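**How do you tell your family you've started therapy when you've always been "the strong one"?**

Posted by Rasha Najjar

Hi all, I've been reading this board since November and finally worked up the nerve to write something, so please bear with me if I ramble a bit. I started seeing a counselor over in Longo, in the evenings after work, and it has been such a relief to have one hour where I don't have to hold everything together. I've been 10 times now and I haven't told a soul at home.

My mother calls me whenever anything goes wrong, and so do both my brothers, and I love that they trust me — I really do. But I'm scared that if I say I'm struggling, they'll either panic or stop telling me things. My counselor hasn't pushed me on it. She only asked who I would call on a bad night, and I sat there and couldn't come up with a name. Has anyone been through this? Did you tell everybody at once, or just one person first?
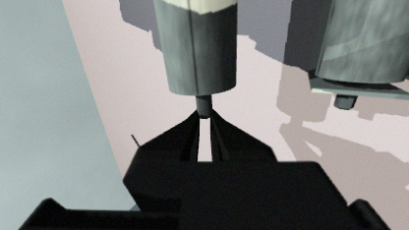 maplelane_tess

Oh Rasha, I could have written this myself! I kept it quiet for 18 months, and by the end the hiding was wearing me out more than the sadness was. I told my sister first, in the car, because it's easier when you're both looking at the road (for me, anyway). I said, "I'm seeing someone to talk to, I'm okay, and I don't need you to fix anything." She cried a little and then asked if I wanted to stop for fries. My dad took longer, and he still calls it "your appointment," but he does ask how it went. Pick the person who listens best, even if it's not the one you feel you owe it to. And if there's ever a night that feels like too much, please don't wait on family — call or text 988, any hour.

Priltutden

just tell them, its not that big a deal these days

old_porch_light

I'd go a bit slower than that, with all respect to the last poster. Some families do make it a big deal, and you know yours. I wrote my mother a letter and read it to her over the phone, which kept me from wandering off the subject the way I do. She was quiet for a good while, and then she told me about a hard winter she'd had when I was small, which I had never heard one word about. You don't owe anybody the details, either. "I'd like to keep that part private" is a perfectly kind thing to say. Let us know how you get on, whenever you're ready.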